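Skevo two-arm bench kit: gallery

The Skevo is a two-arm kit for bench work, sold by Skollel with a pair of multi-fingered hands and a set of task boards. We have had one on loan since October. Most of our time with it went on the boards, as they are what the kit is sold around, and the pictures on this page come from that side of the review.

Setting up took an afternoon. The arms come assembled and the hands go on last, with a single connector each. Skollel gives a figure of 15 minutes for fitting both hands. It took us longer the first time and less the second. The printed guide is clear on the fixings and thin on the software, where you are sent to the Kanent site for a download that needs an account.

The boards are made by Karakaya and can be bought on their own. Each has its own layout of slots and holes, with loose parts to go in them. Operators drive the arms by hand control to begin with, and every run is saved. Skollel suggests 100 saved runs before trying a task without an operator, and 300 if the parts are small. We would go straight to the higher number. 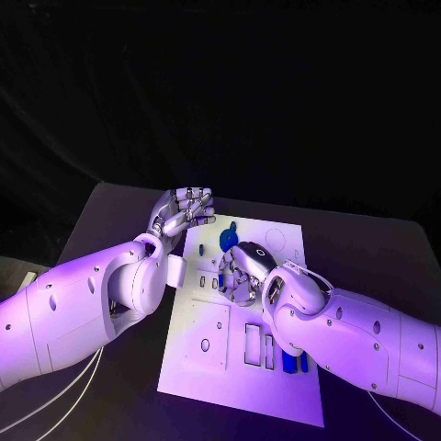 Reach over the middle of the board is good, and the two arms can be worked close together once you have learnt where the wrists end up. Large parts are easy enough to hold. Thin pegs are harder – the control software gives you grip force as a single slider, and small changes near the bottom of the scale matter a good deal. We would like a finer setting there.

The shells wipe clean and the joints are quiet enough to talk over. Cable routing is left to the buyer. A few clips in the box would have helped, and we ended up buying our own.

The price for the full kit is 3715 pounds a month on the rental plan, boards included. Spare parts for the boards are charged separately, and they are small enough to go missing, so order a second bag. Support is by email and replies came within a working day.

We are keeping the kit for another month to try the assembly tasks – results will go on a separate page.

Related items
Karakaya task boards: which set to buy first
Kanent account set-up, step by step
Skollel rental terms compared
Skevo hands: care and cleaning
Bench lighting for small parts work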